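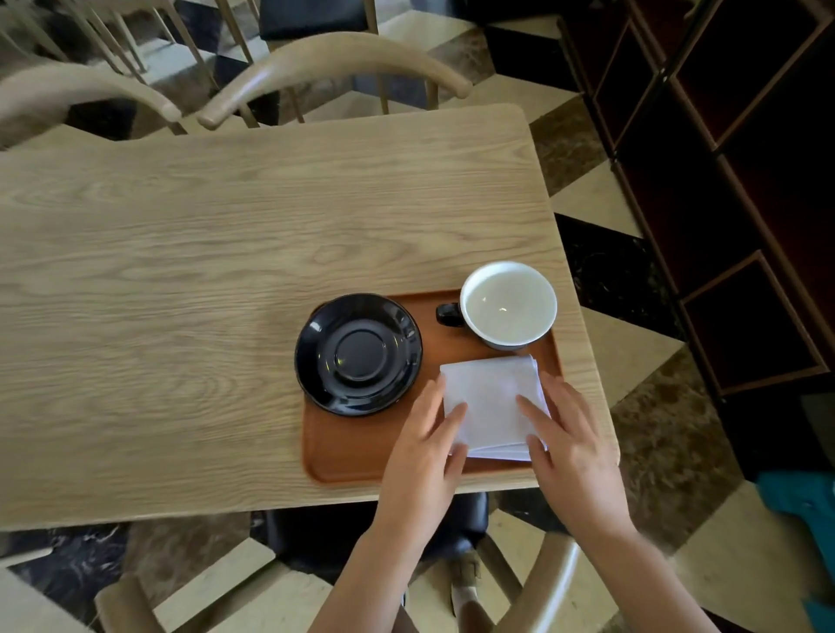 4.2 Comparing the two grippers on folded cloth

We had hoped, perhaps a little too fondly, that a gripper good at picking up cups would be good enough for napkins too, so we gave both candidates the same tray-laying task and let them show us what they could do. The Rametti gripper has two stiff parallel fingers, while the Rusen has softer, curved ones that give a little when they meet the table. Both were mounted on the same Metwally arm and driven by the same controller, trained on 2,086 clips of people laying trays by hand (Figure 2). We held the grip force and arm speed fixed throughout, which took more fiddling than we care to admit.

Cups and saucers gave neither gripper much trouble, and we were very pleased with that! Folded cloth was another matter. The Rametti fingers tended to catch only the top layer and open up the fold, and it needed up to five tries before it let go of a napkin in an acceptable place. The Rusen fingers slid under the whole stack more often, though they were slow to release and sometimes dragged the cloth toward the rim of the tray.

Figure 2. Placing a folded white cloth by hand on a tray, beside a black saucer and a cup.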